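Ovidiu Nistor has written timetables for rural bus networks for most of his working life, and he prefers to talk about them with a printed sheet in front of him. The one he brought to our conversation covers the Olteanu valley, where three routes meet at a market town called Otton and a fourth, added in May, runs out to the quarry villages and back. The sheet is dated Jun 12, 2022 and is already covered in pencil.

I asked him first what a timetable is for. He thought the question was badly put.

"A passenger uses it to find a bus. The operator uses it to say how many vehicles and drivers are needed. The driver uses it to know whether he's late. Those are separate uses and the same figures have to serve all of them. Most of the trouble comes from somebody improving one and not looking at the other two."

The Olteanu network has 48 departures on a school day. The number has barely changed in years, but the order in which they are worked has been rebuilt twice. Nistor explained that the published timetable is only the outer layer. Under it lies the vehicle working, which says what each bus does from the moment it leaves the yard, and under that the duty, which says what each driver does. A driver may change buses at midday. A bus may have three drivers in one day.

"If you move the 12.38 by four minutes to meet a train, you've changed one line on the sheet. In the duties you may have taken four minutes off a meal break. Then the break isn't legal, so you need another driver for half an hour, and half an hour of a driver doesn't exist. You can buy a whole one or none."

He distinguishes between running time and recovery time, and is strict about the words. Running time is what the journey takes. Recovery time is what is added at the end so that a late arrival doesn't become a late departure. On the longest Otton route the running time used to be taken from a single figure for the whole day, measured many years ago by someone with a stopwatch and a light foot. Nistor replaced it with bands: early morning, school, middle of the day, school again, evening.

The source for the new bands was the ticket machines, which record a time at each stop where somebody boards. He used 1294 complete journeys and threw away another 1038 in which the machine had been logged on late, logged off early or left on the wrong route.

"People are shocked at how much you throw away. I'd be more worried if I'd kept it. A journey where the driver forgot to change the route number will tell you that the bus went from the hospital to the quarry in two minutes."

From what remained he did not use the average. A timetable built on average running times is late for half its journeys, he said, and drivers learn to distrust it. He also avoided the slowest figures, which would leave buses standing at stops waiting for the clock. He set intermediate timing points so that about two thirds of journeys could reach them on time, and put the rest of the allowance at the terminus. 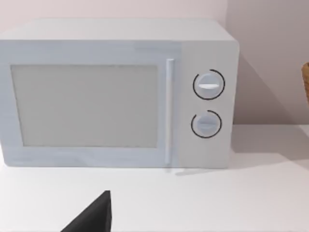
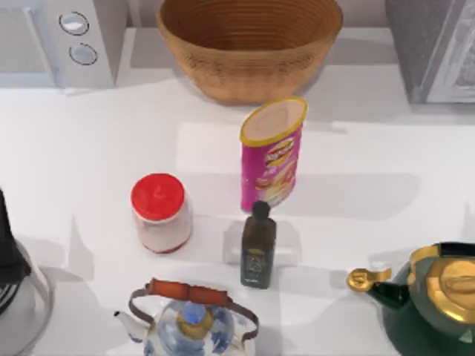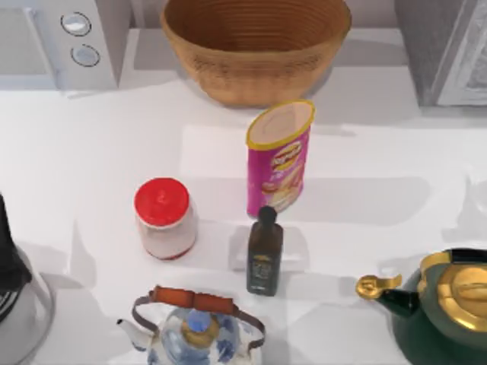
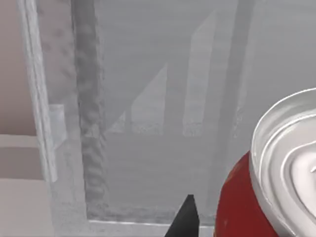 "Passengers will forgive a bus that's three minutes late," he went on. "They won't forgive one that's a minute early, and they're right. In the valley the next one may be two hours behind it."

Early running is the fault he returns to most often. It is produced by generous timings, and generous timings are usually introduced to cure lateness. On the old sheet, the first bus from Gosier had the same allowance as the one that carried the secondary school pupils. With no traffic and few people boarding, it reached the bridge well ahead of time. Some drivers waited there. Others didn't, and the people at the next stops missed it.

I asked whether software had not made most of this simple. He uses a scheduling package called Skusutow and speaks of it without much feeling either way. It will produce a set of duties from a set of journeys in a few minutes, and it is good at finding pairings that he would have missed.

"It found me one in the spring. It put the last Gosier journey on the same bus as the evening quarry run, and that saved 2 hours of driving empty every week. I'd looked at those journeys for years. But it also gave me a duty with a changeover at a lay-by with no toilet and no shelter, because in the data a lay-by is a place like any other. You have to tell it what places are."

He keeps a list of such facts in a plain text file. It records which stops have room for two buses, which terminus floods, where a driver can get hot food after six and which turning circle is used for parking during funerals. None of it appears in the published sheet. Much of it came from drivers, usually as complaints, and he reads the complaints through before each revision.

The layout of the printed table was the last subject we covered. Nistor dislikes notes and symbols. The previous Otton timetable had eleven footnote letters, one of which applied to a single journey during school holidays. His version has three. He did it by splitting school days and holidays into separate tables, which takes more paper, and by dropping a variation that served a farm shop that had closed.

"If you need a letter, you should first ask whether the journey ought to be different at all. Half the time the reason's gone and the letter's still there."

He reads each draft aloud down the column, stop by stop, as if riding the bus. Errors show up that way which don't show when reading across. On the current sheet he had found one, a journey that arrived at the health centre before it left the square, and had put a pencil ring round it. The corrected version goes to the printer with the autumn changes. Until then there is a sticker on the affected stops, and Nistor has driven out to check that they are straight.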